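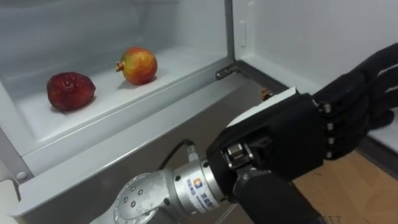

Tramby is a home-built robot arm with a five-fingered hand, assembled in a shared workshop in Hillmont by Marit Engebretsen and Osamu Nagano. Work began in May 2018, and the first full assembly was finished on May 23, 2019. Its main use is moving food between a refrigerator and a table.

Construction

The forearm is a run of silver metal sections joined by short, round housings. The hand is black, with small metal joints at the knuckles. A cable at the wrist is left outside the housing so that it can be changed without taking the arm apart. The parts cost $2629, and the control program, named Pangate, has 3053 lines.
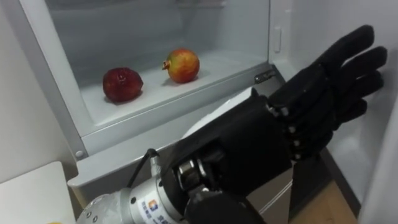 Engebretsen wrote the finger control, which closes each finger on its own and stops when the motor load rises. Nagano built the wrist. An earlier wrist slipped under load and was replaced after 26 days.

Refrigerator task

The task uses fruit on a refrigerator shelf and a basket on a table beside it. Fruit was chosen for its uneven shape and because it bruises when the grip is too tight. 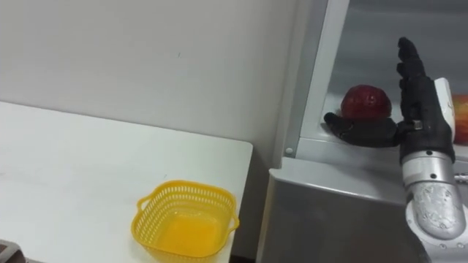

The hand at the shelf, with the yellow basket on the table.

A run is complete when the shelf is bare and the fruit is in the basket. Runs are limited to four minutes. 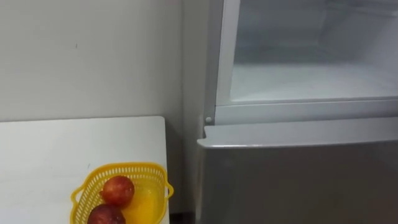

Chung, commenting on the build log, wrote that the time limit was too generous and that a slower wrist with a lighter grip would be a better test. The builders have kept the limit as it is.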